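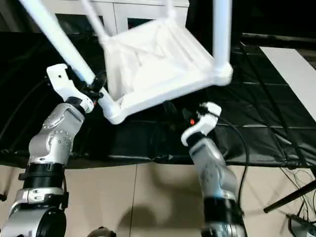
Two arms, one chair: first results with the second hand left free

I've been putting off writing up the chair work because the numbers kept changing. They've settled enough now, so these are my notes.

The task is to pick up a plastic chair and turn it over with two arms. Our old policy, Bravo, closed both grippers before it did anything else. On a box that's fine. On a chair, a small error in either grip has nowhere to go, and the arms end up pulling against each other through the seat.

The new one is called Garnau. One gripper takes a leg close to the seat and holds on. The other stays open under the seat and is allowed to move along it until the policy decides to close. The choice of when to close is learned from demonstrations, same as the rest of the motion. We trained on 2,000 of them, all recorded at the Clastham lab, with the arms driven by hand.

What changed:

Force faults during the turn are down a lot. With Bravo they were the main reason a run ended early.

Runs take longer. The free hand spends time hunting for a spot, and sometimes it moves back and forth between two that are equally good.

It still has trouble with legs that flare out near the seat. The holding gripper comes in at a bad angle and the chair twists when it goes up.

We tried 4 chair shapes. Garnau did better than Bravo on two of them and the same on one. On the last it was worse, and I think that's the flared legs again, but I haven't gone through all the logs.

Next I want to run the same policy on the Perlow setup, where the arms are mounted farther apart. I expect to have that done in September.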